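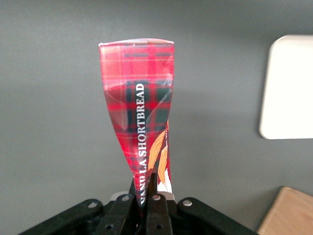
Packaging and Shelf Goods, Handout 6: Folding Cartons for Biscuits and Shortbread
28/02/2020
Matilde Teixeira

Read this before the practical. Bring a ruler, a soft pencil and the two empty cartons you were asked to save from home. Flatten one and leave the other as it is.

1. What the carton has to do

Shortbread is a dry, brittle, high-fat biscuit. The fat picks up odors and goes stale in air, and the fingers snap if they can move in the pack. In most retail packs the carton does very little about the air. That job belongs to the inner wrap, usually a sealed film. The carton gives the pack its shape, carries the print and takes the knocks between the factory and the shelf.

Students often write that the carton "protects the product" and stop there. Say what from. A thin carton resists scuffing and light stacking. It does not resist a hard squeeze across the faces, and it is a poor moisture barrier unless it has been coated.

2. Board and grain

Carton board has a grain, like wood or newsprint. It bends easily along the grain and stiffly across it. On a tall, slim carton the grain is normally set to run around the body, at right angles to the long edges, so that the side panels do not bow outward. Test your flattened carton by bending it gently both ways, then mark the grain with an arrow on the inside.

3. Creases you want and creases you don't

A score is a crease pressed into the board before folding. The fibers are weakened along a line, and the fold follows it. Any other crease is damage. The usual kinds are:

Edge crush – a corner has been flattened and the panel beside it has lost its stiffness.
Diagonal crease – a panel has buckled inward under a side load, often running from one corner toward the opposite edge.
Pinched end – the panels have been pressed together at one end, so the carton tapers toward it.
Crumpled rim – the closing edge has been bent, and the pale board may show where the print stops.

Glossy print makes all of these easier to find. Tilt the carton under a lamp and the folds show up as pale lines. Dark inks show them sooner than light ones.

4. Print and pattern

Tartan is a common choice for shortbread because buyers connect it with Scotland. It is also unforgiving. The pinstripes have to meet at the corners, and a small error in cutting shows along the whole length of the pack. Lettering that runs up a narrow face should be kept away from the ends, where handling bends the board and squeezes the letters. The flavor name matters most here, as it is often the only thing that separates two packs in a range.

5. The Skevomley figures

For the written exercise, use the Skevomley delivery sheet from December. It lists 3,133 cartons received. Of these, 1,518 were checked by hand, and 280 of the checked cartons had at least one crease off the score lines. Work out the damage rate for the checked cartons only. Then explain in a short paragraph why you can't simply apply it to the rest of the delivery – the sheet does not say how the checked ones were chosen.

Hand in the marked-up carton with your paragraph stapled to it.

Related handouts
Handout 4: Inner wraps and seals
Handout 5: Reading a die line
Handout 7: Tins and lids, the Rieger samples
Handout 8: Shelf trays at Flukham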